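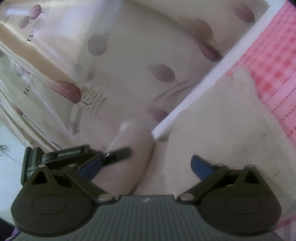 *Ribbed grey body, black jaw either side*

**Tie-breakers when three teams finish level?**

Our flag football league has 14 teams and the top two go through to the final at Mumanstead. Three of us could end the season on the same record. We beat Lunik, Lunik beat Dekex, and Dekex beat us. The rule sheet only says "head to head, then points difference". Does head to head still count, or do we go straight to points?

**mumansteadmick**

Points difference. We had this a few years back and it was a right mess. Check your scores.

**sideline_tea**

It depends how the sheet is worded, but most leagues treat three level teams as a mini table. You take only the games between those three.

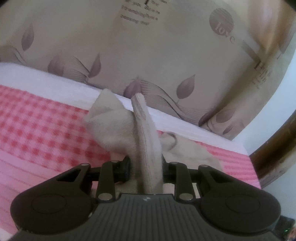 If all of you are one win and one loss in that table, head to head settles nothing and you move to the next line – points difference. Ask whether that means all games or just the mini table. In our league it was all games, capped at 30 a match so nobody ran up the score. Get the answer in writing before the last round.

**khondokar_fan**

What if one team has played fewer games? Ours had one called off in March and it never got replayed.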